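Saturday, February 11, 2023
By Alina Nistor

Filed under: Workplace Talks / Packing and Workbenches

Speaker notes: Setting Up a White Worktable for Small-Item Sorting

Opening. Welcome the group and thank the Canevov site for the use of its meeting room. State that the talk will run for the first half of the session and that questions will be taken at the end. Handouts are on the side table.

Begin with the background. The Honden packing rooms changed to white tabletops in December, after several years of working on brown boards. The purpose of the change was to make small parts easier to find. Supervisors have since reported that staff like the new surfaces, and they have also reported two complaints: glare, and uncertainty over where items should be set down. The talk addresses both.

First point, lighting. A white surface returns a great deal of light to the person standing over it. Lamps that suited the brown boards are too strong for the new ones. Ask the group to raise a hand if they have turned a lamp away from the table during a shift. Allow a moment for comments. The advice from the Zadton office is to move the lamp to the side and lower it one setting before asking for a replacement. Pale items suffer most under strong light. A white cap or a light gray washer can be hard to pick out at arm's length, and staff should not be marked down for slow work on a table that has not been properly lit.

Second point, marking the work area. Explain that a table without a marked area tends to fill from the edges inward, and that finished and unfinished items become mixed. The department recommends one plain shape for each table, large enough to work within and pale enough not to compete with the items. A circle has been preferred to a square in our trials — people reach into it from any side and do not line things up along its borders.

Pause at the slide. Give the group time to look at the tabletop before continuing.

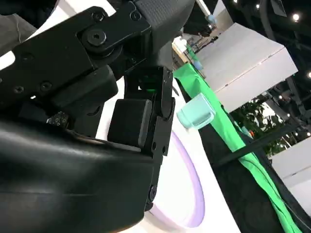

Slide 4. Pale lavender ring on a white table under bright light.

Ask the group whether the color is strong enough. Opinions have differed at every site. Ciobanu prefers a darker blue and has used it on its own tables. The present recommendation is to keep the pale color where the lighting can be reduced, and to go one shade darker where it cannot. Do not spend long on this point. The choice may be left to each room, provided that all tables in the same room match.

Third point, what belongs inside the marked area. Only the items being sorted at that time. Cups, phones, pens and paperwork are to be kept elsewhere. Remind supervisors that this applies to them as well when they stop at a table to sign a sheet.

Fourth point, cleaning. White surfaces show every mark. A damp cloth at the end of each shift is sufficient. Strong cleaners are not to be used. If time allows, mention the Zadton trial, in which 11 tables were cleaned by this method alone for 90 days and none had to be resurfaced.

Costs. The Honden order came to $1,225 for the first set of tops, with roughly $500 set aside for lamps. Figures for the other sites are still being prepared — refer any detailed questions to the purchasing desk.

Closing. Ask each supervisor to select one table for a trial layout and to send written comments to Alina Nistor. Collect the sign-in sheet before the break.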